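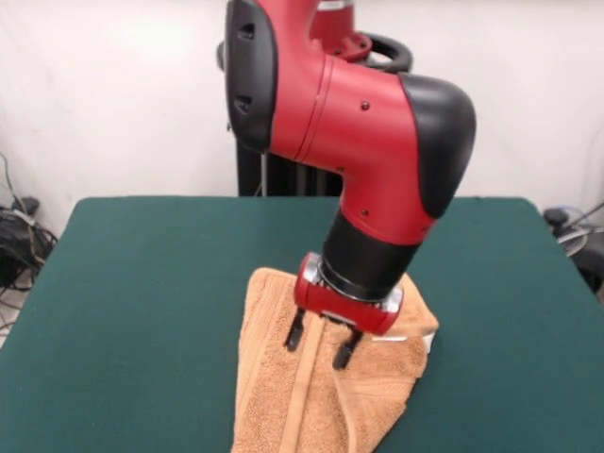

Pavithra Pai replied that thirds is the only way to fold a bath towel and she will not be taking questions. Long edges in first, so the ends with the woven stripe stay at the two short sides, then over in half and half again. She's been doing it that way for more than 26 years and says her linen closet looks like a hotel.

Laundry & Linens > Towel folding, thirds or halves?
July
Posted by Deepika Panicker
5 min read

Deepika Panicker
OK Pavithra, I knew you'd show up! I asked over on the Pemitz board first and got nothing but people telling me to roll them, so I'm bringing it back to you all. My trouble is the border. You know that flat woven band near the end of a terry towel? On every towel I own it pulls in tighter than the rest after a few washes, so the end goes wavy and nothing lines up. I fold in half, the corners meet, I smooth it out and there's a big hump in the middle. Then I push the hump down and it pops up somewhere else. I've been at this table since lunch (green cloth, brown towel, if you hate the color combo keep it to yourselves) and the jeans are still waiting for their turn.

So what do you do with the hump?

mowat_mom
Shake it first! Grab two corners on the short end and snap it hard, like you're mad at it, before it ever touches the table. If I lay mine down straight out of the basket they stay rumpled no matter how much I pat at them. The snap gets the loops standing up too, so they feel softer. My sister does it outside on the back steps and I swear the whole street can hear her.

lintroller5
I'm going to disagree with snapping. I did that for ages and all it got me was lint on the couch. Lay it flat, put one hand on the border and pull the other end toward you, slow. The band will stretch a little if it's still warm from the dryer. Cold, forget it.

Pavithra Pai
Pulling on the border is how you get those little broken threads, lintroller. I have a set of Fakau bath sheets that somebody in this house pulled on every single week and the stripe came away from the pile on one side. I mended it by hand and it looks like a scar. Please don't pull. Just fold so the wavy end goes inside and quit worrying about it.

lintroller5
Then you had a bad set. Mine are fine.

Deepika Panicker
Nobody fight in my thread, please. I tried the wavy end inside and I do like it better. The outside edge comes out pretty straight, and I can live with whatever's going on in the middle. But the last flap wants to slide off when I carry the stack to the closet, and by the time I get down the hall I'm holding towel soup.

quietrinse
Carry them fold side toward your belly and the open edges out. And smaller stacks! I used to take the whole load in one trip and drop half of it on the stairs. Two trips, no drama.

Deepika Panicker
Two trips. Why did I never think of that? Here's where I've gotten to, a rough rectangle with the smaller flap on top. Jeans and the pink thing are in the cardboard tray and I'm not looking at them. 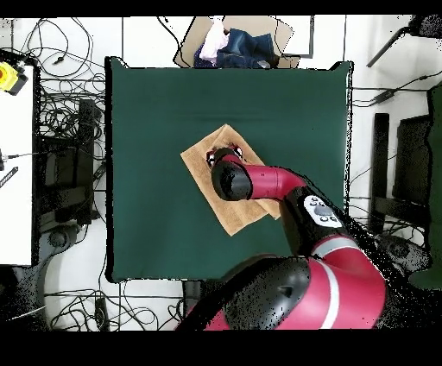 Does it matter which way the folded edge faces on the shelf?
Folded edge out, toward you, so you can pull one towel without dragging the next one along.

quietrinse
Agreed on folded edge out, that's what I do. Though my shelf is so deep that I end up with two rows and the back row hasn't seen daylight since Christmas.

mowat_mom
Measure the shelf before you pick a fold, that's my other tip. I did thirds for years, and then we moved and the new closet was so skinny the door wouldn't shut. Now I do halves, then halves, then thirds, and it closes. Pavithra, I know, I know.

Pavithra Pai
I said nothing. But you could have moved the shelf.

mowat_mom
It's a rental!!

lintroller5
Can we talk about fabric softener for a sec? Half of what people call a folding problem is softener. It coats the loops and the towel gets slippery, and of course the flap slides. I quit using it in the spring and my stacks stay put. I switched to the plain Jidosa powder and a bit less of it than I used to pour, and that's it.

Deepika Panicker
Huh. I do use softener, and a lot of it (I like the smell, sue me). I'll leave it out of Wednesday's load and see if the flap behaves. I'm keeping thirds for the bath towels and I'll do halves on the hand towels, they're too narrow for anything else. Off to deal with the jeans. If anyone has opinions on jeans, start a new thread, I can't take any more today.

Comments

terrycloth_tina
I roll mine. Sorry.

Pavithra Pai
Of course you do.

dryer_door
Is the softener thing true for washcloths too? Mine won't stack at all, but I'd always figured I was just lazy about them.

lintroller5
Same thing, washcloths are worse. Leave it out for a few washes before you decide.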